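Stovora Plate Bench

Can a machine take over the dull bench chores yet? For moving plates from holder to holder, yes, if the holders stay put. For clearing up after a spill, no. The Stovora does the first job and leaves the second to you.

Carries loads up to 500 g. Bench depth 82 cm. A standard plate change takes 45 seconds, slower than a practised hand, but it will run overnight.

Set-up is done from our Rudness workshop. Try your layout in the simulator before ordering.

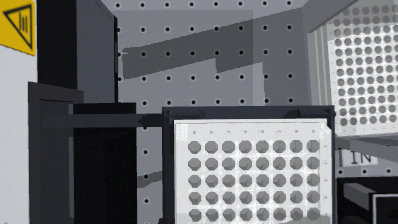 Lids are still a weak point and should come off first. Spare holders are kept in stock, part no. 73.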